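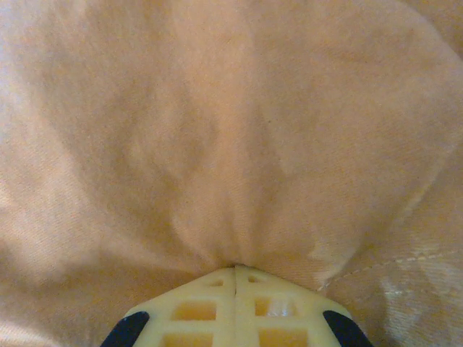
Peach cloth with a fine diagonal weave.

I finally dealt with the attic hatch in May, when it was already warm out and there was no hurry.

Our house has a square opening in the upstairs hall ceiling with a piece of painted board sitting loose on a bit of trim. The rest of the attic was insulated before we bought the place, and done well as far as I can tell. The hatch was not. On windy nights you could hear the board lift and drop, and in January I could stand under it in socks and feel cold air coming down on my head.

I had a quote from a company that wanted $468 to take out the old board and put in a factory-made insulated hatch with a latch. Derek Inskip, who came out to look, was polite and measured everything twice. He said the price included new trim. I didn't care about new trim, so I said I'd think about it.

What I did was buy a sheet of rigid foam, a tube of adhesive, a roll of foam weatherstrip and two small barrel latches. It came to $60 with tax. The foam gets cut a little smaller than the board on all sides, otherwise it catches on the framing when you lower the hatch. I know this from the first piece. I glued up two layers and put a paint can on top overnight.

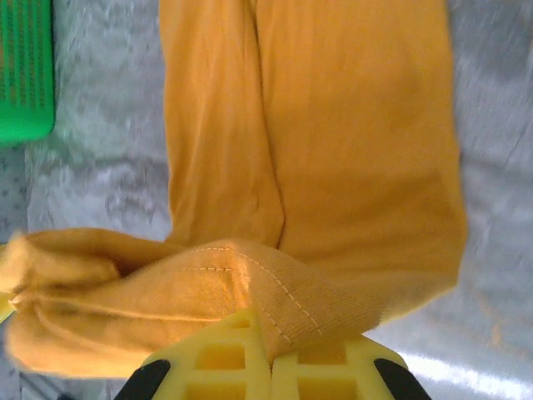
Mustard-yellow cloth on a speckled gray surface.

The weatherstrip took longer than the foam. The trim had several coats of old paint on it, with drips, and the strip wouldn't stick until I scraped it and wiped it down. One corner was out of square enough that I had to double up the strip there. Then the latches, which pull the board down tight against it. If you only do one thing, do the latches and the strip. A heavy board will sit by itself but ours never did.

Total time was one afternoon and part of the next morning, plus a second trip to the store for shorter screws.

I also pulled back the insulation around the opening and found a gap along one side where the fill had slumped. I made a low box out of scrap plywood to hold it back and filled the gap by hand. Wear a mask for this. I wore one for most of it and regretted the other part.

Sandra Crabtree asked in a comment on my last post whether any of this shows up on the bill. I can't tell her yet. We paid $167 for gas in our worst month last winter, and I'll compare the same month next year, though one cold winter against a mild one doesn't prove much. The hall does stay cooler in the afternoons now and the rattling has stopped.

The next job is the door from the kitchen to the garage. It has a gap at the bottom on the hinge side, and the threshold is the kind with a rubber insert that nobody seems to stock. If you have a source for one, please leave it in the comments.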